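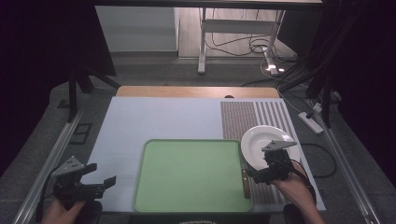
Table-clearing task at the Dondivham site: a plate held in the right hand-held gripper, with the green tray empty.

1/ The Dondivham Manipulation Laboratory is publishing a short account of a fault found in its hand-held grippers, and of the steps taken in response. We do so for partner sites which use the same equipment.

2/ On Sunday, June 15, 2025, the black fingers of a right-hand gripper failed to open on command at the end of a plate transfer. The operator, Fares Twal, released the handle and stepped back, as the site rules require. The plate fell to the floor and broke. There were no injuries.

3/ The session was stopped and the table isolated at the power strip. Radu Sima, duty safety officer, kept the area closed until the floor had been swept and the gripper removed for inspection.

4/ Inspection by Lăcrămioara Hodoroagă found that a return spring had worn through its seat. The fingers could close as normal but would stay closed under load. The fault gives no warning at the handle and does not appear in the position log.

5/ The spring is rated by our supplier, Şimşekoğlu, for 3,000 cycles. Our records show that the unit had passed this number. The cycle count was kept by table and not by gripper, so when units were exchanged between tables the true figure was lost. This was an error in our own procedure.

6/ All grippers of this type were then checked. A further 2 units showed early wear at the same point and have been withdrawn. They will not return to service until the seat has been replaced.

7/ With immediate effect, each gripper carries its own log sheet. Operators are asked to open and close the fingers fully, without a load, after every 50 transfers, and to report any delay — however slight — before continuing.

8/ Tasks involving knives are suspended at Dondivham and at our Trornasden site. Plates, trays and placemats may still be used. Horațiu Neagu will review the suspension in July, once the new seats have been fitted and tested.

9/ Sites working under the Brular agreement should check the total use of each unit now, including any time spent on another table. Where the history of a gripper is not known, please treat it as worn and set it aside.

10/ Questions on the inspection method should be sent to Gheorghița Bratu at the laboratory office. The written report, with drawings of the spring seat, will be sent to partner sites on request.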